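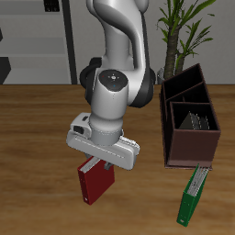 A simulated robot arm holds a red binder over a simulated table. A green binder lies near the organizer.

Learning Desk > Machines > How Robots Practice

By Mitra Hashemi, July

Filed under: Robots and Code, ages 9 to 12

A robot arm that has to put a binder into a desk organizer needs practice. At the Kordestani lab, most of that practice takes place inside a computer. The arm, the table, the binders and even the potted plant are drawn by a program called Allodano. A program that copies how real things move is called a simulator.

Allodano stores a shape and a weight for each object. It also stores how slippery each surface is. Many times a second, it works out where everything should be next. If the gripper lets go of a binder, the program calculates the fall.

Setareh Rahimi, who runs the study, wanted to know one thing: does it help to change the room during practice?

Her team set up 2 groups of practice runs. In the first group, the room stayed the same every time. The binders began in the same spots, and the light came from the same side. In the second group, the program made small changes before each run. It turned the organizer a little, moved the binders, or made the wall lighter or darker. Each group got 510 runs. The numbers had to match — if one group had practiced more, the test would not have been fair.

The task did not change. Pick up a binder, carry it to the organizer, lower it into a compartment, let go.

Next came the test. The team built 12 new rooms that neither group had used. In these rooms, the arm trained with changes finished the task in 70 percent of its tries. The arm trained in one fixed room did worse. It often reached for the place where a binder used to be.

Changing the practice room on purpose has a long name: domain randomization. "Domain" means the place where the robot works. "Randomization" means letting chance pick the details.

Why not use a real arm from the start? Real runs are slow, and someone has to put the binders back each time. A simulator resets at once. It also makes mistakes of its own. Real binders bend, and their pages shift. Allodano treats covers as stiff, so a grip that holds on the screen may slip on a desk.

The next step is to try the same skill on a real arm at the Skurkia workshop. Rahimi's team will keep the same task and the same scoring. Those results are not in yet.

Word to know
Compartment: one of the separate spaces inside a box or organizer.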